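Archaeology field school report: Studwood homestead dig
Asanka Saha, second year
Handed in 11 June 2019

So I went into this thinking I'd be brushing dirt off teapots, and I spent most of the first stretch carrying buckets. Fair enough! Studwood is an old farm homestead on the edge of the Plutberg paddocks, and our job in January was to open up the ground behind the kitchen, where the rubbish used to get chucked. We had 3 trenches. Mine was the one in full sun (of course it was).

Marisol Abernathy, our supervisor, had us trowelling back in thin layers and sieving every bucket. I was hopeless at first. I kept digging a little bowl in the middle of my square and leaving the corners high, and she kept coming past and tapping the corners with her boot. By the second week my edges were straight enough to photograph.

The whole site gave us 1,806 finds, and 1,229 of those were bits of glass or ceramic. The rest was bone, nails, buttons and a lot of rusty lumps we bagged as "metal, unidentified". My favourite was half a clay pipe bowl with a bit of a leaf pattern still on it.

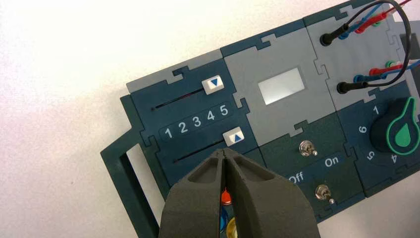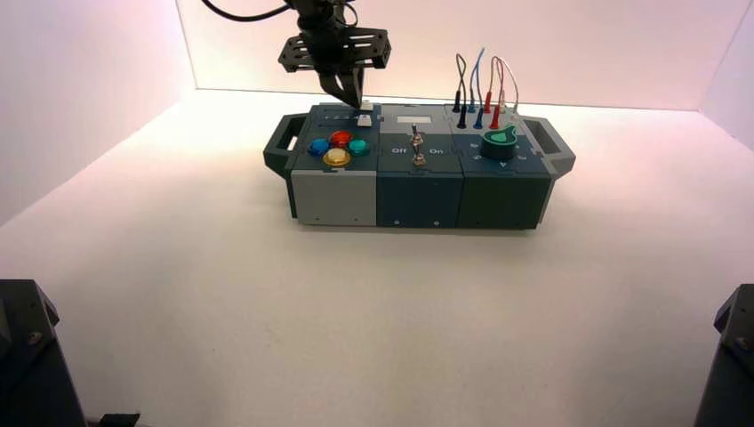 Back at uni we washed and catalogued, and I'll admit I liked that part more than I expected to. You sit there with a toothbrush and a tub of grey water and you get chatting. I catalogued 993 pieces myself, mostly blue and white transfer-printed plate, and I got pretty quick at telling a rim from a base. My mistake was writing the context numbers on the bags before checking them against the trench sheet, so one whole tray had to be relabelled. Took me an afternoon.

As for what it all means, I reckon the dump was used over a fairly long time. The lower layer had thicker, plainer crockery and the upper one had the fancier plates, so maybe the family had a bit more to spend later on. Marisol thinks the plain stuff could have come from the workers' hut instead, and I can't rule that out from one trench.

If I did it again I'd draw my sections earlier in the day, before the colours in the soil bleach out, and I'd bring a much better hat.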